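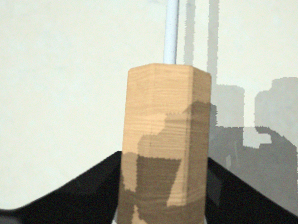
Figure 3. Faceted block in pale wood with a thin light blue rod standing on the top face. Computer rendering.

4.2 What happens to short lengths

Short lengths are the part of the trade that gets written down least. Order books give the boards bought and the pieces sold. What falls between the two goes into a bin, a stove, a shelf, someone's car. We asked all 46 workshops what they called "short" and got answers from the length of a hand up to the length of a door. No shared rule, even between shops in the same street. For the rest of this section a short length is anything the workshop itself would not put back on the main rack.

Blocks are a special case. Most short lengths are thin, they come off the end of a board and are worth little. A thick piece is different, it can still become something: a lamp foot, a newel cap, a mallet head, a plinth for a shop window. Cutting the corners off a square block gives the faceted kind (Figure 3), which several shops sell as a stand or turn down further on the lathe. Hermans at the Sturik workshop keeps his thick pieces for years. Others burn them by the end of the month.

Storage came up in nearly every interview, more than price did. The shops in the old tannery buildings have high ceilings and no floor space, so short pieces go up on a loft and are forgotten. At Grallel the loft was last cleared when the roof was mended. The newer units on the ring road have the opposite trouble - plenty of floor, but an insurer who wants the walkways clear every evening. Dewulf (second interview) put it like this: "I have room for it all day and no room for it at night." He now sells mixed crates at the gate on Saturday mornings, and says the money is poor but the floor is clean.

Labelling. Only 2 shops marked species on short pieces. Everyone else went by eye, by weight in the hand or by smell, and were happy to do so. We tried a small check at Timmermans, where three of the staff sorted one crate of mixed offcuts seperately and then compared piles. Ash and oak went well. The pale woods did not: lime, poplar and maple ended up in each other's piles, and there was a long argument over a piece of sycamore that we left before it was settled. The grain of a short piece gives less to go on than a full board, there is often no knot and no edge with bark. Whether this matters depends on the use. For a firewood bag, no. For a kitchen board, the buyers asked and the sellers guessed.

Crates were the most common way of selling. Prices were set by feel. Jacobs charged the same for a crate of oak as for a crate of pine because "people pay for the crate". Ronum, the largest firm in the group, had tried selling by weight and given up, customers did not like the scales and the wood sold in summer weighed less than the same wood sold in November. We have 168 crate sales in the diaries with a price noted. A good many more with no price, only a tick or a name. Those are left out of Table 5 but are in the appendix.

Who buys? Mostly three groups as far as the diaries show. Hobby turners, who come early and take the thick pieces. Schools, which take anything free. And neighbours with stoves, who take the rest and are rarely written down at all. De Smet kept the fullest diary of the whole study and notes the same turner coming in most weeks and leaving with one block under each arm. She never charged him. Several owners gave wood away in this manner and did not think of it as a sale or as waste, which means that our two column headings missed it. We added a third column, "given", from the second diary round onwards. The first round could not be recoded fully, the pages do not say enough.

The school trade needs a word. Teachers wanted softwood, no splits, no nails, and all pieces more or less the same size. Workshops had the reverse. One school had agreed to take 300 matched blocks from a shop near the canal and got a heap of mixed ends, which were used for a bonfire in the end. Adomaitis, who teaches woodwork two days a week and runs her own bench on the others, thought the fault was on both sides: the school never said what the blocks were for, and the shop never asked. Her own pupils get what is left in her van.

A limit on all this. The diaries were filled in at the end of the working day by tired people and it shows. Fridays are thin. Some weeks are plainly written in one go, same pen, same slant. We have not tried to correct for it, though the gaps between shops are so wide that a few missing Fridays would not not change the order in Table 5. Volumes are another matter and we come to those in 4.3.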